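About Trukatden

Trukatden started with two desks and a borrowed key to the back stairs, and we have somehow grown into a company that teaches robots to handle ordinary things the way people do. We still think of ourselves as small, though the staff list has reached 86 and the kitchen has been moved twice to keep up!

If you want to know who we are, the best way is to come to our open day in May. We throw the doors open in the morning, put the coffee on, and let our visitors (neighbors, students, customers from Trimar and Hostex, somebody's grandparents) wander through and ask whatever they like. Last time 821 people signed the guest book, and a good many of them stayed well past lunch.

The part everyone asks about is the hand-held gripper work, where a person does the job first and the robot learns from it later.

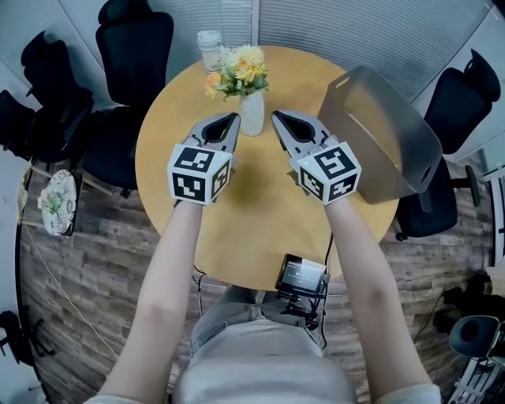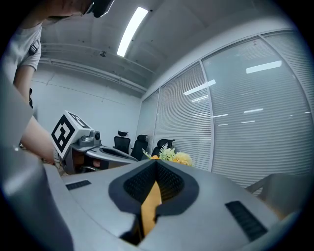
Gripper work at a table, with flowers.

Kristof Stevens, who runs our demonstrations, likes to let guests have a turn themselves, and he is very patient about it. Picking up a cup sounds like nothing at all until you try it with somebody else's fingers, so to speak, and then you begin to see why we keep 3,107 practice sessions on file and are still adding to them.

The rest of the year we work with partners such as Ní Chonaill, who send us the fiddly jobs they would like a machine to take on. We also welcome school groups by arrangement, mornings only, and we ask that each group bring two adults along. Write to the front desk and tell us how many of you there are and whether anyone needs the elevator.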